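4.2 Picking up and putting away

Tidying is the chore people name first when asked what they would hand over to a machine, and in a small shop it is also the one that takes up the end of every shift. Parts go back in bins, offcuts go in a box, the bench is cleared. We split this work into its smallest unit, which is to take one loose object from a flat surface and set it down somewhere else. Everything in the longer routines of Section 5 is built from this unit, and most of the failures reported there can be traced to it.

The objects in this part of the study are plain wooden blocks. Earlier work in our group (Sharifi and Berge) used cutlery, sponges and folded cloths from the start, and it proved hard to tell a poor grasp from a poor guess about what the object was. A block removes the second question. It has flat sides, it does not bend, and it looks much the same from any direction. If the arm cannot clear blocks from a table, there is little point in asking it to clear plates. Figure 4 shows the two-finger gripper lowered over a cube, with boxes sharing the tabletop.
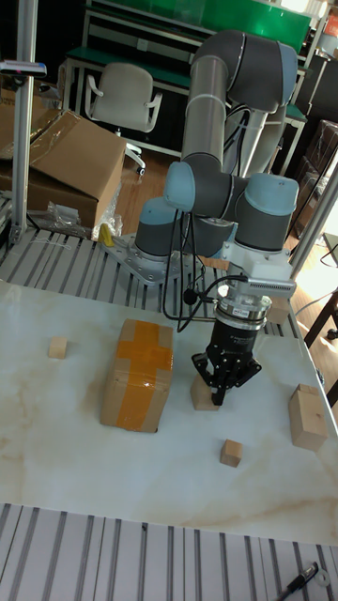 Figure 4. Two-finger gripper over a wooden cube. Other cubes and cardboard boxes are on the same surface.

The boxes make the task closer to real shop work. A taped carton next to a cube limits the side from which the fingers can come down, and a planner that treats the table as open space will clip the cardboard. Our planner, Kivetti, keeps a simple height map of the table and rejects any path that passes below the top of a neighboring object. This is slow. A person clears the same layout without thinking about the order, sweeping two or three blocks together with one hand, while the arm takes them singly and returns to a safe height after each one. We did not try to speed this up, as the aim was to find out whether the job gets done at all.

We allowed 40 seconds for each pick, after which the attempt was stopped and logged as a failure. The log for this section holds 2000 attempts. Rostam Tehrani and Sepehr Ghasemi labeled them separately and settled the cases where their labels differed by going back to the recordings. An attempt was a success only if the block left the surface, stayed in the grip during the move, and came to rest inside the target area. Blocks that were dragged or pushed into place were scored as failures, although a shop owner might well accept them. 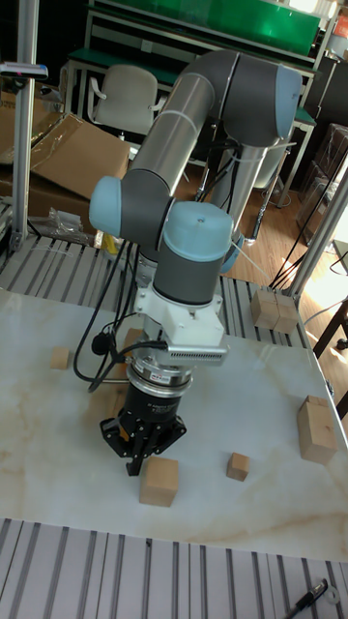 The choice of gripper matters more for chores than it does for a fixed production line, where the part is always the same. Two flat fingers suit a small cube and little else. Three fingers can close around shapes that are round or uneven, which covers a larger share of what is left lying on a kitchen counter, but they need more clear space on every side. Blocks spread over the marble-patterned top with bare surface between them leave that space. Two cubes placed side by side, like the pair near the rear rail, do not, and a finger has to go down where the neighbor already is. Size is a further problem. The same table carries small cubes and a larger rectangular block, and an opening set for one is wrong for the other, so the width has to be chosen again before every pick.

We therefore treat close pairs as a separate condition in the analysis. Kivetti handles them by nudging one block away before grasping the other, with at most 8 nudges before it gives up. Zohreh Rezaei suggested a fixed scraper to part the blocks instead. We have not tested this, and a scraper would be of no use with glassware.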